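Otton Gripper Comparison Kit
Travbridge - Equipment - End Effectors

Part no. 576
Status: in stock, ships from the Lozano warehouse

The Otton kit is a simulation package for trying out parallel grippers on a two-arm station before any hardware is ordered. It contains the station model, two seven-joint arms, gripper models with matching finger sets, and a library of 264 handling tasks. Each task can be run from the overhead view or from a wrist view, where part of the gripper stays visible along the bottom edge and the table fills the rest.
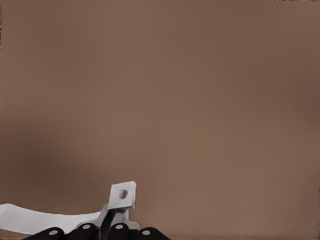

Can I load my own finger design?
Finger files up to 30 MB are accepted in the standard mesh formats. Mass and friction values are entered by hand in the gripper sheet. A missing friction value stops the run with an error.

Arms and table

Both arms mount on the table and share the work area between them. Grippers are assigned per arm, so two finger sets can be compared in one run. Tray positions are set in the task file and can be changed between runs - the arms do not need to be homed first. 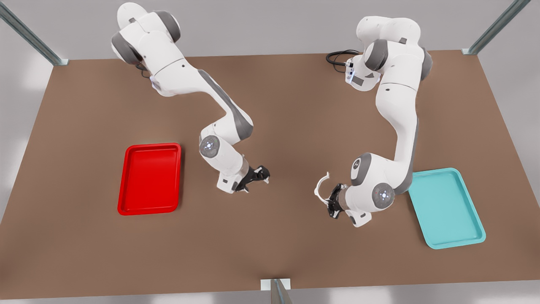 Otton product notes
Text: Paula Nistor | Technical check: Araceli Montoya
Revised in March

Handover tasks use thin curved parts as well as blocks. Curved parts show finger slip early and are the better choice for a first comparison. Slip, grip force and closing time are logged for each arm separately.

Supplied
Station model with arms and trays
Gripper models and finger sets
Task library
Log viewer, single seat

Not supplied
Physical grippers
Controller hardware

Log files from the older Stusness kit open in the viewer, but force values are not converted. A full pass through the library writes over 441 MB of logs.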